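2025-11-06

**Pearce to open seasonal tableware display in Wiltarbridge**

Pearce will open a display of everyday tableware at its Wiltarbridge showroom in January. The display brings together 226 pieces from Kasutell and Jotov, with mugs and plates in soft colors shown beside small seasonal decorations.

"People want a table that looks cared for on an ordinary evening," said Lorraine Bramwell, head of home displays at Pearce. "A plain plate and one bright accent can be enough."
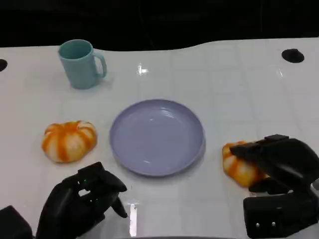 The display will fill 3 rooms – two for table settings and one for storage ideas. Admission is free. The first 1,000 visitors will receive a printed guide to setting a small table, with 57 suggested color pairings.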